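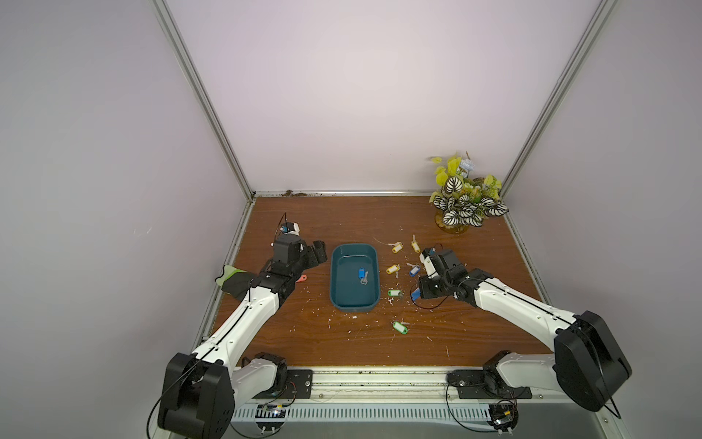
A tray on a wood-grain tabletop.

Key tag

A key tag is a small label fastened to a key or a ring of keys so that the key can be told apart from others. Tags are made of plastic, metal, fiber, leather or card, and carry a name, a number, a color or some mix of these. They are used in homes, hotels, schools, car dealerships, hospitals and any other place where many similar keys are kept together. A key tag differs from a key fob mainly in purpose: a fob is meant to make a key easier to carry or find, while a tag is meant to identify it. In everyday speech the two words are often used for the same object.

Construction

The most common type is a flat plastic body with a hole or slot at one end and a window on one face. A paper insert slides in behind the window and can be replaced when the lock or the room changes. The tag is joined to the key by a split ring, a wire hoop or a short chain. Split rings are harder to open by accident, but slow to work with when keys are moved often.

Metal tags are usually brass, aluminum or stainless steel and are stamped or engraved. They last longer than plastic tags and hold up better outdoors, but cannot be relabeled. Fiber tags, pressed from hardened paper, were common in hotels before plastic became cheap. They absorb moisture, and the printing wears off at the edges.

Labeling

Two general methods are used. In open labeling, the tag states what the key opens, such as "boiler room" or "gate." In coded labeling, the tag carries only a number or letter, and the meaning is kept in a separate register. Open labeling is quicker to use. Coded labeling is preferred where a lost key could be misused, and many property managers forbid street addresses on tags for the same reason.

Colors are often added as a first level of sorting, with one color for each building, floor or department. Color alone is a weak system once a site has more doors than easily named colors, and it does not serve staff who have trouble seeing color differences. Written labels are normally kept as well.

Storage
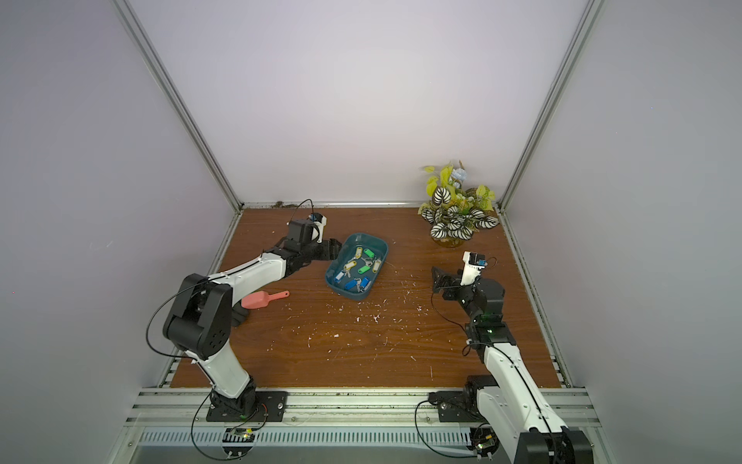
Tagged keys are kept in cabinets, on hook boards, in drawers or in open containers. Cabinets with numbered hooks give each key a fixed place, and an empty hook shows at a glance that a key is out. Open storage is simpler and cheaper, and almost any shallow container will do for it — a desk drawer, a dish, or a plastic tray such as the teal one shown. Its drawback is that a missing key leaves no gap, so the contents have to be checked against a list. Rings can also catch on one another when keys are stored in a heap.

Larger sites combine the two methods, with master keys locked in a cabinet and everyday keys left in a tray at the front desk. A sign-out sheet usually records who has taken each key and when it came back.

Example: Troremwood

The housing office in Troremwood held 3852 keys when its records were moved from index cards to a computer register called Ravel. The work was led by Gwion Cadwaladr, who found that 806 of the keys had tags that could no longer be read. Most of the faded labels had been written in ballpoint pen and kept near a window.
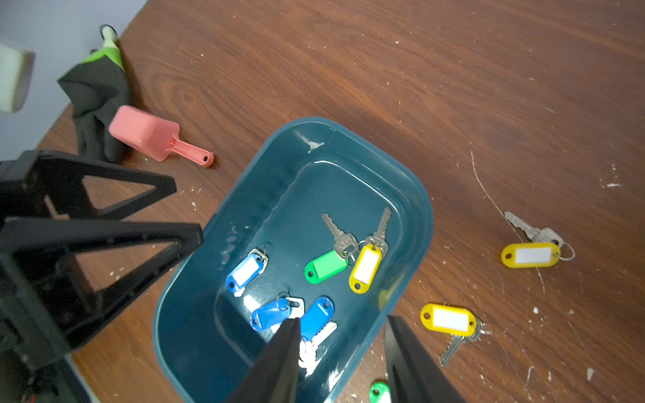

New tags were ordered from the supplier Uninora in packs of 200, and the old inserts were copied wherever the writing could be made out. Keys that could not be matched to a door were tried by hand, one building at a time, starting with Bellis Court. Rajitha Matubbar later drew up the office's labeling rules, under which every insert is printed and the code is repeated on the back. Spare keys carry the same code as the original, followed by the figure 2. The register is checked against the cabinets each September.

See also

Key ring
Key cabinet
Luggage tag
Master key system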